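Genji Ueda
Tue 19 November

1/ Posting some notes on the lid and bag work, as a few people at other labs have asked how we got the numbers. It's a small study and the method is the part I'd like others to try.

2/ The question was simple. If you collect demonstrations with hand-held grippers in place of a teleoperated arm, how much does the starting position of the objects matter? We'd been randomising it by feel and I wasn't happy with that.

3/ The set-up is one table, one person, a gripper in each hand and a small household object to work on. The small swing-lid trash can got the most table time. It's light, it tips if you nudge it, and the lid moves when you don't want it to.

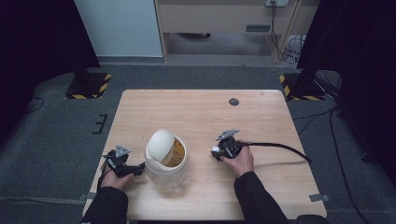
4/ We recorded 300 demonstrations with one operator. Half had the start positions drawn from a list made up beforehand. The other half were left to the operator, who was told to "vary it". Same task, same objects, same grippers.

5/ Then we trained the same policy on each half. No tuning between them. Amano, our data tool, handled the splits so that none of us could pick favourites.

6/ Result: on start positions neither half had seen, the policy trained on the listed positions finished 41 more trials than the other one. I expected a gap but a smaller one.

7/ When we plotted the operator's own choices, they bunched up. People put things back near where they last picked them up. They also favour the side of the table that suits their wrist.

8/ The wrist view is the other half of the story. The policy only gets the gripper cameras, so if the object always turns up in the same part of the picture, it learns that and not much else.
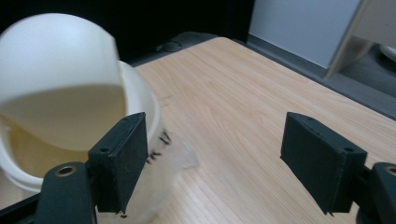 Gripper view with the white lid and bowl on the left, clear plastic beside the finger.

9/ Clear plastic is still our worst case. The wood grain shows through it and the policy loses the edge of the bag. Of the failures we went back and labelled, 13 were the gripper closing on nothing next to a bag. Listed positions didn't help there at all.

10/ Glare is the next suspect. The tabletop has a slight gloss and from the gripper camera it can wash out a good part of the grain. We haven't tested lighting on its own yet, so treat that as a guess.
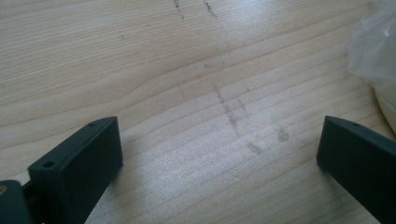
11/ What I'd do differently
Use more than one operator. All of this could be one person's habits, and I'd like to see the same plot for 8 people before I call it a general finding. I'd also write the position list in table coordinates from day one - we had to convert ours partway through and it was a dull afternoon.

12/ The position lists and the plotting script are going up on the Plakance page once I've tidied the labels. The write-up will follow. If you run it on a different table or with different grippers, please send me your plots, even if they disagree with mine.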